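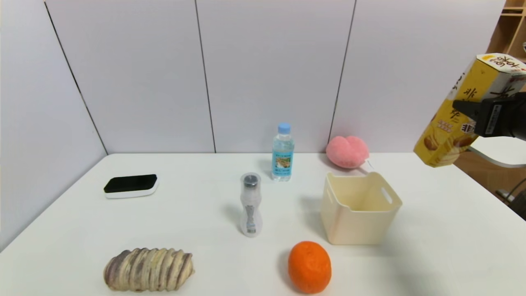 Every schoolkid in Brernisholm can tell you about the charge at Pretudura. The fog, the ford, the boy with the drum. 190 men went up the hill and the town has been naming things after them ever since. Streets, a swimming pool, a brand of mustard at one point. Fine. They earned a street.

But I'm tired of the hill. I've been reading about this war for most of my adult life and I think we have been teaching it wrong, and I want to say so before the next anniversary rolls around and we all stand in the cold again in January listening to the same speech.

The hill didn't decide anything. It was taken in the morning and given back before dark. Look at the maps from a week before and a week after. Same line. Same ford, same side holding it. What changed in that stretch of the war was bread, and the price of bread, and who was willing to carry it upriver. You wouldn't know that from the monument.

Quick version for anyone who grew up elsewhere. The upriver garrison ate grain that came in through the port at Pultura, and the grain came on barges owned by the Ruiz-Ortega company. One firm, nearly all the traffic. In the winter of the charge, the bargemen quit. They'd been paid in paper, the paper was worth less every week, and the company wouldn't pay them in coin. So they tied up and went home. 200 miles of river and hardly a hull moving on it. The garrison lasted out the winter on what it had in store and then it asked for terms.

That's the war, or the piece of it that belongs to us. A wage dispute.

I know how that sounds. I gave a version of this as a talk once and a man in the second row folded his arms at the word "wage" and kept them folded. People want the hill because their people were on the hill. I get it. Mine too, as it happens, a great-great-uncle on my mother's side, and I've got nothing bad to say about him. He went where he was told. But I can respect him and still say the officer who told him was wasting his time.

Here is what bugs me. The bargemen's side isn't lost. It isn't some mystery. The company's pay books survive, most of them, and they are very dull and very clear. Name, trip, load, amount owed. Then a run of pages where the amount owed column just keeps filling and the amount paid column goes blank. You can sit down with those pages on an afternoon and watch the thing happen. One steersman is owed for 3 trips, then more, then his name stops. No drum, no fog. I found it harder to read than any of the battle letters.

Demetrius Whitlock made the opposite case in his book on the campaign and he made it well, so I should deal with it. Whitlock says the charge mattered because of what people believed about it. The garrison heard the hill had been taken, didn't hear for days that it had been given back, and lost heart. Morale, in other words. And he's right that the rumor got upriver. There are letters. But read the letters all the way down! They mention the hill in one line and then they go on for a page about flour. One of the men he quotes, the one everybody quotes, spends the rest of that same letter working out how to make a loaf from horse feed. Whitlock leaves that part out. I don't think he was hiding it. I think he'd come to the letter looking for the hill and he found it and stopped reading. We all do that. I've done it. 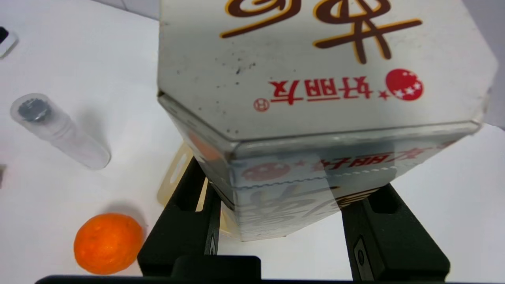

Metal tin, six-sided, with red and brown lettering on the lid.

There's a second argument, the one I hear more often, which is that kids need a story and a strike is no story. I don't buy this one at all. A strike has people in it. It has a bad boss, a cold winter, families with nothing in the house, and a choice where either way somebody goes hungry, because the bargemen knew perfectly well who was going to eat that grain, and some of them had cousins inside the walls. If you can't get a room of twelve year olds to argue about that you aren't trying. Ask them what they'd do. Ask them if the steersman was a traitor. His own side's newspapers said so, then the war ended and the same papers said he was a patriot, and then they forgot him. That's a whole week of lessons right there.

What the kids get now is a worksheet with a drum on it.

And it matters past the classroom. A town that thinks its big moment was a charge will go on thinking that things get settled by charges. I'd like to live in a town that thought about who gets paid and in what. Different habits of mind. I can't prove that, it's a hunch, but I notice that every time there's a fight over the ferry contract somebody writes in to the paper about the spirit of Pretudura, and never once about the people who ran the boats. You'd think a ferry contract would bring them to mind.

I should be fair about the limits here. The pay books are the company's books. They tell you what Ruiz-Ortega admitted to owing, and I'd guess the real debt was worse. They don't say a word about the women who loaded at Pultura, who were paid by the sack, 15 sacks to the token, and who probaly quit first. I say probably. There's one line in a harbor master's diary about "no hands on the lower quay" and the date is earlier than any of the tied-up barges. One line. I wouldn't hang a book on it. But I'd like somebody younger then me with better eyes to go looking, and nobody's going to go looking as long as the grant money and the anniversary money all goes up the hill.

The stone up there needs cleaning again, I see. There's an appeal out. Give to it if you want to, I probably will, I usually do. What I'm asking for is cheap by comparison. A plaque on the old quay. Put the names on it, we have the names, they're in the ledgers in perfectly good handwriting. Scan the pay books so people can read them without making the trip. Move one speech down to the water. Let the mayor stand on the quay for once, there's a better view and less wind.

As for the letter about the horse feed, print it whole. Put it in the school packet with the hill line and the flour page both in, and let them read to the bottom.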